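I finally read the Gamia paper on learning to sort from 33 demonstrations, and I'm not sold. The headline number comes from 1,000 trials, nearly all of them run with the boxes in the same places. Jawad Khokhar's group tried 6 new layouts and gives them one short paragraph.

The setup doesn't ease my mind much. Every box carries a printed marker, and the backdrop is plain green – about as friendly as vision gets. 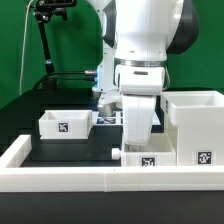
## What I'd want to see

Take the markers off and run it again. Then publish the failures.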